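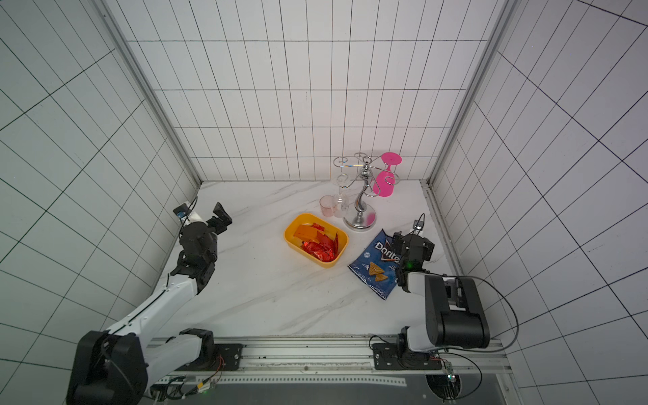 Mio Yagi wants to know who is supposed to rinse out a snack bag. She put the question to Gelon at the public session in Sumley last month, she said, and got a leaflet back.

14/11/2019

26 shares | 5 comments

Gelon, which sells chips, puffs and salted nuts across the county, says its snack bags will be "fully returnable" by the end of December. Shoppers will be able to drop empties into a bin at the front of any Lewis supermarket in the area, and the bags will be sorted, shredded and turned into something else. The company's announcement is cheerful about all of this and thin on the last part.

Snack bags are a hard case. Most of them are several thin layers stuck together, usually with a shiny metal coating on the inside that keeps air and light away from the food. The layers do a good job on the shelf and are miserable to pull apart afterward. Curbside crews in Sumley don't take them, and the town's recycling guide lists them under "trash" in bold letters. It will go on listing them there after the bins arrive. The town was not asked to take part.

Under the plan, a full bin goes from Lewis to a sorting depot run by Coravetti, the firm that already bales cardboard for several of the stores. There the bags are to be checked for leftover food. Clean ones move on and dirty ones don't. Gelon would not say what share it expects to lose at that step, or what counts as dirty. A bag that held cheese puffs is orange on the inside for good, as anyone who has ever turned one inside out to get at the crumbs can tell you.

The leaflet tells customers to "empty, wipe and flatten" each bag before they return it. It doesn't mention water, and when this reporter asked whether a wipe with a dry paper towel was enough, a Gelon spokesman said customers should use their judgment. He said the same thing when asked what happens to the paper towel.

Maxence Lacroix, who manages the project for Gelon, said people were being too gloomy. "Folks said nobody would bring back bottles, and they did," he said. Bottles came with a deposit, though, and these bags don't. The reward on offer is a coupon for five cents off the next bag of Gelon chips, one coupon per visit, no matter how many empties you hand over.

That makes the coupon a decent way to sell more bags. Lacroix disagreed with that reading and said the coupon was a thank-you.

Some numbers have been handed out. A trial ran at the Lewis on the north side of Sumley over the summer, and Gelon says 2,544 bags came back. It sounds like a lot until you ask how many were sold in the same period, and the company calls that figure commercially sensitive. It also doesn't separate its own bags from other makers' bags, which customers were free to drop in the same bin. Lewis said the trial bin could hold up to 500 bags if people flattened them, and that people mostly did not flatten them.

Shoppers at the store had mixed things to say. One man coming out with a cart of groceries said he had used the bin twice and then forgotten about it. A woman with two kids said she liked the idea and would use it if it were closer to the door, because right now it is behind the lottery machine. A third thought the bin was for plastic grocery bags and had been filling it with those.

Coravetti confirmed that it had agreed to sort the bags and would be paid by weight. A snack bag weighs next to nothing. Asked where the sorted material goes after the depot, the firm said it was talking to more than one buyer and couldn't name them. Gelon's announcement talks about park benches and garden edging. There are no benches yet, and the Sumley parks office said it has not ordered any.

None of this means the bags from the trial ended up in a landfill. They may be sitting in a bale waiting for a buyer, which is what Coravetti says. But "fully returnable" is a careful choice of words. You can return a bag to the store. Whether it gets made into anything is a separate matter, and the announcement uses the word "recycled" only once, in a sentence that starts with "our goal."

There is also the matter of the bag's size. Gelon is changing the design at the same time, and the new version is a little taller than the old one with the same weight of chips inside. Lacroix said the extra room protects the chips in shipping. It also means more film per bag, in a program sold to the public as a way of dealing with too much film. He said the new film was thinner and the total came out even. He did not have the measurements with him and said he would send them. They had not arrived when this item was written.

Yagi said she would probably try the bin anyway. She has been keeping empties in a drawer since the public session, folded up small, and she has started to notice the smell. Her view is that Gelon should print a plain instruction on the back of each bag and post the monthly tally on the store wall, with bags sold next to bags returned. Gelon said it would consider a sign.

The bins are due in the remaining Lewis stores in December. Customers who want to return bags before then can use the one on the north side of Sumley during store hours. The coupons can't be used on nuts.

26 shares | 5 comments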